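12/06/2018

Stayed up way too late again with the kitchen sim, so this is going to ramble.
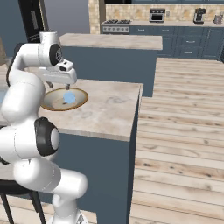 Valter Vik bet me lunch back in November that we'd have an arm clearing a whole kitchen before the snow melts, and I keep going back and forth on whether I should be worried about my lunch money. Picking one small thing out of one bowl, with nothing else on the counter to bump into? Sure, I'd trust that. But my own counter at home has the mail on it, half an onion, a wet sponge and somebody's keys. I did the dishes tonight without thinking about a single finger, and I was on the phone with my sister the whole time!

The stats from the Mosteck batch came in after dinner. We ran 2,954 tries and 2,575 of them ended with the object held, and Valter sent me a row of exclamation points. I was happy too (I really was) but then I did the thing where I imagine it as a person. If I dropped that many cups I'd be eating off paper plates by spring. And that's in a rendered kitchen, where the bowl never has soup stuck to it and the light is always the same.

Lunch was with the Erkberg people, who want to know about shop floors. I told them I'd bet on the shop floor way before the kitchen – same part, same bin, same spot, all day long. One of them asked when she could get something to fold her towels and I said ask me in 30 years. She laughed. I wasn't totally kidding. Towels scare me more than anything on the list.

Still, I'd take a machine that only did one chore. Just put the cereal bowls away, every night, and be slow about it, I don't care. It could take 40 minutes while I'm asleep. Valter says that's thinking small and I say he has clearly never had to empty a dishwasher with a cold.

Tomorrow I want to try the shiny bowls from the Nuvis set and see how badly the depth readings go. Also need to call Sedgwick about the invoice, and buy sponges. Bed now – my eyes are shot.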